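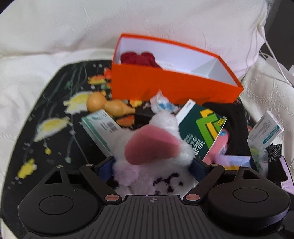 The quota was 200 a day, and by lunch Nazma Wijesinghe had 47.

She worked out of the back bedroom because the light was better there. The agreement with Vuslow said home environments, varied surfaces, natural clutter. A bed counted as a surface. She had asked, in April, when she signed up, and a person with a Plekthorpe area code had called back to say that a bed was fine and that they had too many kitchen counters.

The job went like this. She put things on the tray. She held the gripper by its handle, squeezed, picked up one thing, moved it, and let go. Then she pressed the button with her thumb and the recording was cut and saved. Then she did it again with something else. At the end of the day the recordings went up to Vuslow, and at night somebody or something went through them and sent back a list of the ones that didn't count.

Saturday, July 6, 2024, the list had 21 on it. She read it standing up, with her coffee.

Most of the reasons were the usual ones. Hand visible. Object dropped before target. Two were marked "hesitation," which was new. She opened the first of those. It was the plush cow. She watched the fingers come down on either side of it, stop, back off a little, and come down again. The second one was the cow too.

She wrote to the help address. She asked what hesitation meant, and if it was a fault, how long a person was allowed to wait.

The answer came while she was moving medicine boxes around the tray. It was signed Mahmoudi, no first name. "The system learns what you do," it said. "If you stop, it learns to stop. Please pick up the object in one motion."

She thought that was fair. She put the phone face down and went back to work.

She did the green carton, then the little wooden gourd, which was hard to hold because it wanted to roll. She did the gourd four times and kept two. The orange box was too big for the fingers, so she left it open at the back and used it as a place to put things. The cartons were easy. You could take a carton from almost any side and it came up the way you expected.

The cow was from her daughter's room. Her daughter was in Musano now, with a job and an apartment and a cat, and had told her over the phone to throw out whatever was left in the closet. Nazma had thrown out most of it. The tray was from her mother. The medicine boxes were from the year her mother lived with them. She had not chosen any of it to mean something. Vuslow wanted objects, and these were the objects in the house.

At three she had 90. Her wrist hurt, so she ran it under warm water and did the stretches from the training video. Then she sat on the floor beside the bed and looked at the cow for a while with the recorder off.

There was a place on its back where the stuffing had gone thin. If you squeezed there it folded up and slipped. If you took it lower, by the sides, it held. A child picks it up by whatever is closest. Nazma had always picked it up low, at night, in the dark, so as not to pull it out from under an arm too fast. You stopped first to see if the breathing changed. Then you took it.

She pressed the button. She brought the gripper in low, without stopping, and closed it on the cow's sides. It came up on the first try. She moved it over to the corner of the tray, set it down, and pressed the button again.

She did it ten more times from ten different directions, as the instructions said to, and she didn't stop on any of them.

The eleventh time she did stop. She held the fingers open over the toy and waited, one breath, then went down and took it. She played it back. It looked like all the others except for that one breath.

There was a box to check if you wanted to discard a recording before it went up. She looked at it – it was a small gray box, and it had never asked her for a reason.

She left it empty and reached for the next carton. It was getting on toward four, and she still had almost half the day's count to do before the light moved off the bed.

Her daughter called at six. Nazma let it ring twice while she finished with the gourd, and then she put the gripper down on the blanket and answered.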